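Monday, May 15, 2023

Rain all day, so no garden, and I didn't even pretend to feel bad about it. I had my second coffee at the bench in the workshop at Ratthorpe with the radio going and finally got started on sorting parts for the Skulent lamps. I have been putting this off since before Easter! Every time I went to build one I'd spend half the morning hunting for a motor or a bit of wire, and then I'd find it under the sandwich wrapper from the last time I went hunting.

Zübeyde Ağca came in while I was still moving piles from one end to the other and watched me for a while without taking her coat off. She thinks I should have done it by lamp (everything for one lamp in one bin, close the lid, done). I want it by kind. Boards with boards, wire with wire, and then you pick out what you need and lay it all on something clean before you pick up a screwdriver. We went back and forth on that until the coffee was cold. She did it her way for years at Stetum and I'm sure it worked great there, but she had shelves at Stetum, and I have two tables pushed together.

Anyway, I won, mostly because it's my bench and she had to go pick up her sister. So it's yellow bins on both sides and the steel tray in the middle with clean paper in it. I love that tray. It came from a restaurant supply place that was closing down and I paid more for it than I'd ever admit to Qin, but things don't roll off it, and white paper under tiny screws is a gift to anybody whose eyes are getting like mine. You change the sheet when it gets grubby. I bought a pack of 200 and I expect they'll outlive me.

The red boards are my favorite thing in the whole project, I have to say. I know a circuit board is not supposed to be pretty, but they're round with those funny notches in the rim and a big hole in the middle, and on the yellow they look like candy. The big silver capacitors stick up like water tanks on a roof. I do wish the one down at the edge didn't lean out past the rim the way it does, I'm always afraid I'll catch it with my sleeve. 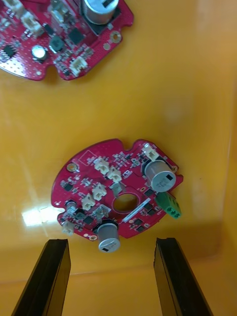
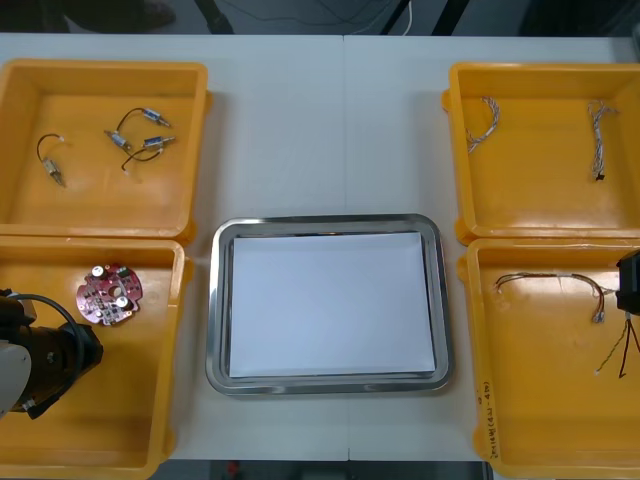
What I still haven't worked out is the wire. It gets itself tangled if you so much as look at it, and I'm not about to tie up every little bundle by hand. Zübeyde says twist ties. I've got a box of 400 somewhere in the hall closet, or I did before we painted, and I was too lazy to go dig for it tonight.

Qin called after supper and wanted to know if the lamps would be done by July. I said sure. Then I hung up and thought about it and got a little sick to my stomach, so tomorrow I'd better put at least one of them together start to finish and see how long it really takes me. I also need to order more solder, and call back about the shades, which were supposed to be here last week.

Leftover soup for dinner. Still raining. My back is killing me from standing on that concrete, I should drag the old rug out there.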